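Umix 50 Brushless Motor Controller

Price and stock: see the shop page. Orders placed before the July batch ships will be filled from the current revision.

The Umix 50 is a field-oriented motor controller for small electric boards, carts and light outdoor machines. It runs one three-phase brushless motor, with or without Hall sensors, and is rated for 50 A continuous with the supplied heat plate fitted. It is built for people who already have a motor and a battery pack and want a controller they can open up, set up themselves and repair.

What you get

- Umix 50 board, assembled and tested
- Aluminum heat plate with four screws and a thermal pad
- Hall sensor lead
- Throttle lead with bare ends
- Printed wiring card

Battery connectors are not included. The battery leads come tinned so you can solder on whatever you use.

Electrical details

Supply voltage: 18 V to 50 V
Continuous motor current: 50 A with heat plate
Without heat plate: bench testing only, no load on the motor
Control modes: current, speed, duty cycle
Sensors: Hall or none
Throttle input: analog or pulse
Communication: USB and serial

The upper voltage limit is for the pack at full charge. Check the real charging voltage of your pack before you order, especially if it was sold under a nominal figure. Regenerative braking raises the voltage at the board, so leave some room if you plan to brake hard or ride down long hills. Damage from overvoltage is easy to see on a returned board and is not covered by the warranty.

Changes in this revision

The board was laid out again by Naveen Sachdeva, who also did the first Umix. The current shunts have moved closer to the switching stage and the ground return under them is now unbroken. Current readings at low throttle are much steadier, and motors that used to shudder on a sensorless start generally pull away cleanly. Some large, slow hub motors still need Hall sensors to start under load.

The capacitors now lie flat along one side. This makes the board 7 mm longer than the old one but lets it fit in a shallower case. The mounting holes have not moved. Old Bidemlow cases will need a slot filed at the cable end.

Setup

Connect the board to a computer with the motor free to spin and nothing on the shaft. Run motor detection from the Jirnonus setup program, then save the result to a file before changing anything else. Set battery current and motor current separately - they are different limits, and the battery figure should come from the pack's own data sheet.

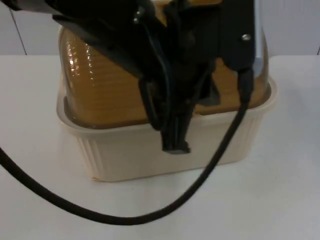

Start with a motor current limit of 18 A and raise it in small steps, checking motor temperature after each run. The board begins to reduce output when the heat plate gets too warm and will shut off if the temperature keeps climbing. If this happens in normal use, the plate needs better airflow or a larger metal surface behind it.

Water

The board is not waterproof. A clear coating can be added at the factory for boards going into a sealed case, and takes around 7 extra working days. Coated boards can still be repaired, but the work takes longer and costs more.

Repairs and returns

Unused boards can be returned within 40 days. For repairs, write to Clementina Barros at the service desk before sending anything, and include your saved settings file and the type of motor. Please remove any connectors you want to keep.

Page updated June 6, 2021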